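Unit 5: Judo in the Nolgate District
Course handout, Martial Arts in Local Communities

Read this before the August session. The reading from the Harms packet covers the same period in more detail, but the dates of the club splits differ, and we will use the ones given in class.

Background

Judo came to Nolgate by way of the rail yards at Viteck. Workers there practiced on canvas laid over sawdust in a freight shed. There was no grading system at first. Students wore a white belt until the instructor told them to buy a brown one, and some trained for years without a black belt being mentioned.

The first permanent club, Evlow Judo, took over a former feed store. Its floor was sprung with old truck tires cut in half, and members from that time still talk about the noise it made. 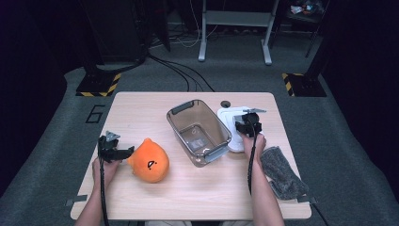
Orange plush toy and clear plastic bin on a table.

The split

Two groups formed inside Evlow. One wanted to train for tournaments and spend most of each class on sparring. The other wanted to keep forms practice (kata) and breakfalls at the center. The tournament group left and set up in Harms. For a while the two clubs did not accept each other's grades, so a student who moved across town had to test again.

Attendance books survive for the Evlow side only. They list 2,780 individual class visits in the club's busiest year. Be careful with this number - it counts visits, and the same student may appear many times.
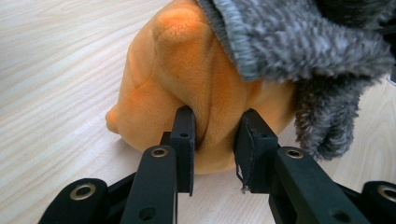 The orange plush toy close up, with gray fluffy fabric.

Terms to know

Randori: free practice with a resisting partner.
Ukemi: breakfalls. Evlow beginners did only these for their first two months.
Uchikomi: repeated entry into a throw without finishing it.
Kyu: a student grade below black belt.

For discussion

Why would a club refuse to accept another club's grades? Consider money as well as teaching standards.

What can attendance books tell us about a club, and what do they leave out?

Written work: two pages, double spaced, on either question. Cite the packet by page number. Papers are due at the start of class.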